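### 4.3 Open-day session in the mock bedroom

The second session ran on the Monday of the Brelow open day, in the small bedroom set. Visitors came through in groups of up to 16 and stayed for one task each. Same controller as in Section 3, no retuning between groups. We wanted to see if the bed-and-clothing tasks held up with people talking, asking questions, wandering off. Two task families were shown – pillow handling and garment handling – and the order was left to the operator on shift, which we would not do again (see 5.1).

Bed height was fixed. The robot worked from a low wooden platform set against the bed, and we kept that for the whole day. Figure 4 gives the layout. 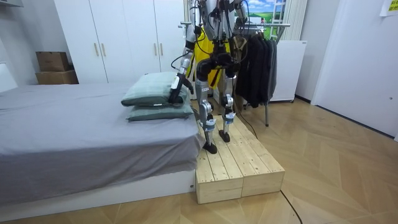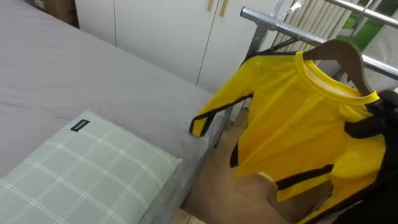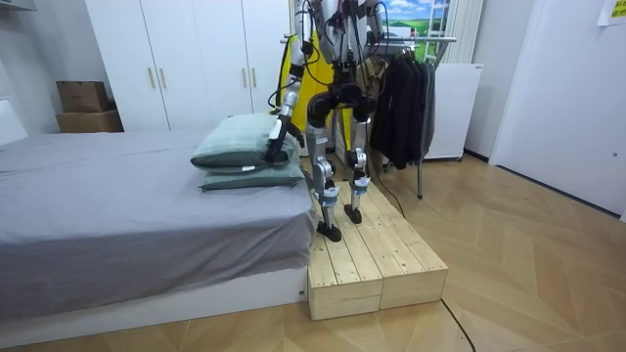

**Figure 4.** Bedroom set, open-day session. Top and bottom: fixed camera, gripper on the upper of two stacked pillows. Middle: head-level view, yellow shirt on a hanger, pillow at lower left.

Timing was logged by hand, on paper, and later typed in to the Zosik sheet. Each group got 300 seconds, including the talk. The talk ran long in the morning, so the first groups saw less of the robot than the later ones – this matters for the questionaire results but not for the task logs. We stopped 4 runs early at the operator's call and kept them in the set, flagged.

Questions from visitors were mostly about speed. Why so slow, could it go faster. The arm speed limit was the Eline default with people nearby and we did not raise it. A few asked about bedding with patterns or loose covers; not tested, see Limitations. Comments were collected on cards at the door and coded by two of us afterwards, disagreements settled by discussion.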